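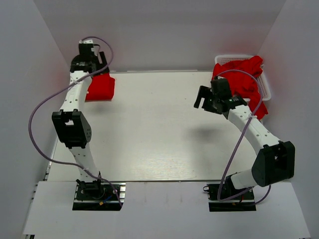

Blog > Anime > Encoding notes

Subtitle timing on the Wako rips

I finished retiming the first season of Trirnska in January. The subtitle files came from the old DVD set and run 800 ms late against the Wako release. A flat shift fixes most episodes. Episode 17 needs 2 shifts, one before the eyecatch and one after it, as the break is shorter on the newer disc.

Line 183 in that episode was also split wrong, so I merged it and kept the earlier start time. Signs and song lyrics are on a separate track now. I left the fonts alone.

The Ivitz movie is next. It plays at a different frame rate, so a shift will not be enough and the whole file has to be stretched first.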